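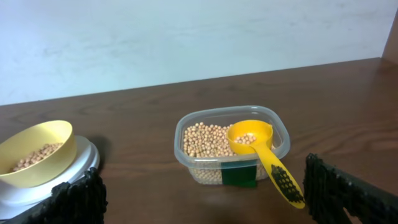

Scuffs on white walls. Had to do a whole apartment of them before handing the keys back, so these are my notes, cleaned up a bit. Most marks need ten minutes and a sponge. Some need paint. The trick is knowing which before you open the can, becuase a bad touch-up looks worse than the smudge did. The faint grey kind, sort of mottled, like on the wall behind the dark table with the yellow bowl — always try washing those first.

What you need

Bucket, warm water, squirt of dish soap
Two soft sponges, one for soap and one for rinsing
Old towel
Baking soda
Melamine sponge (the white eraser kind)
Small tub of filler and a plastic putty knife
200 grit sandpaper
Leftover wall paint, if you have any. Check the closets.
Mini roller. Not a brush, see below.

Step 1. Move stuff

Pull the furniture out. A foot is enough. Towel along the baseboard. If you can't move the table, cover it, drips dry white on dark wood and then you have two jobs.

Step 2. Dust

Dry cloth, top to bottom. Skip this and you're making mud. I skipped it. Mud.

Step 3. Wash

Soapy sponge, wrung out hard. Start low and work up — dirty water running down a dry wall leaves streaks. Light circles. Then the rinse sponge, then leave it alone. Wet paint always looks patchy so don't judge it till it's dry.

Flat paint is fussy. Rub too much and you get a shiny spot that shows up every time the sun comes round. Test behind a door first.

Step 4. The stubborn ones

Baking soda and a little water, paste, fingertip in a cloth. Good on shoe marks and chair backs. Still there? Melamine sponge, barely any pressure, couple of passes. It's basically very fine sandpaper so it does take paint off. Stop when the mark is gone, not after.

Grease near the kitchen: more dish soap, let it sit a minute, wipe. Crayon: same as shoe marks. Pen: don't bother, go to Step 6 and prime it.

Step 5. Dents and nail holes

Filler, press it in, scrape flat. Let it dry all the way (the tub says how long, believe the tub). Sand gently. Wipe the dust. Deep holes shrink back, so fill them twice.

Step 6. Paint, only if you have to

Stain blocking primer on anything that might bleed through. Dry. Then the mini roller, nearly dry, a small amount of paint, and feather it out past the edges. A brush leaves lines you'll see from the hallway. Two thin coats.

No leftover paint? Take a chip about the size of a coin, cut from somewhere hidden, to the paint counter and get it matched. Match the sheen as well. Right white in the wrong sheen still shows. If the wall is old and yellowed nothing will match, and you're painting corner to corner. Sorry.

Couple of extras

Look at the wall from the side with a lamp before you call it done. Straight on you miss half of it.

Felt pads on chair backs, if they touch the wall. Cheap.

Henrike Stüber wrote in to say a plain pencil eraser works on small black marks. Tried it, it does. Clean eraser only, a dirty one smears.

Write the paint name and sheen on a bit of tape and stick it inside the closet door. Next person will be gratefull, or you will.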